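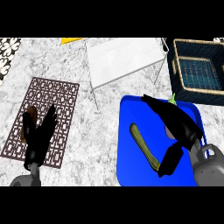 Orysia Panasiuk wrote that the draft rule on stone countertops should not be adopted as it stands, and asked that her objection be placed at the head of this thread. Her full post follows.

Orysia Panasiuk
Posted to: Dunbar Residents' Forum, Building Rules
The draft requires every owner to have natural stone counters sealed once a year, in December, by a contractor on the approved list. At present the list contains one firm, Rarier. The fee is $166 per kitchen. I do not dispute that marble needs care. I dispute that all 39 units need the same care on the same schedule. Several owners have quartz, and quartz does not require sealing.

jengate_unit20
The draft applies to natural stone only. Please see paragraph 5. Owners with quartz are asked to submit a one-page statement and are then exempt.

Orysia Panasiuk
I have read paragraph 5. It asks for a statement "from the installer." My counters were installed before I bought the unit, and the installer is no longer in business. I would request that the wording be changed to allow a statement from the owner.

Yaroslav Nechyporuk
I support the rule in general and would be sorry to see it withdrawn over one sentence. Untreated marble stains, and the buyers of two units on my floor asked for a price reduction on that account. A shared schedule also gives owners a lower rate than they would receive alone.

mmh_thirdfloor
With respect, the condition of a counter inside a private unit is the concern of the owner. The association has authority over the roof, the pipes and the hallways. I do not see where it is given authority over kitchens.

Yaroslav Nechyporuk
The counters were part of the original Claltanau fit-out and are listed in the schedule of fixtures. That is the basis for the draft.

mmh_thirdfloor
The schedule of fixtures lists them for insurance purposes. It also lists doorknobs.

jengate_unit20
May I suggest a practical test before the next meeting. Place a few drops of water on the counter and leave them for 20 minutes. If the stone darkens, it should be sealed. If it does not, the owner could report this and be excused for the year. Please also note that sealing does not prevent etching from lemon juice or vinegar, so mats and trays remain advisable in any case.

Orysia Panasiuk
I would accept that test in place of the fixed date. I would still ask that a second firm be added to the list.

Yaroslav Nechyporuk
I have no objection to a second firm. I do object to the test, as results would be reported by the same owners who wish to avoid the fee.

mmh_thirdfloor
Then I will be voting against the draft in its present form.

Forum Moderator
Written comments will be accepted until Tuesday, May 26, 2026. Please send proposed wording for paragraph 5 to the office, with your unit number.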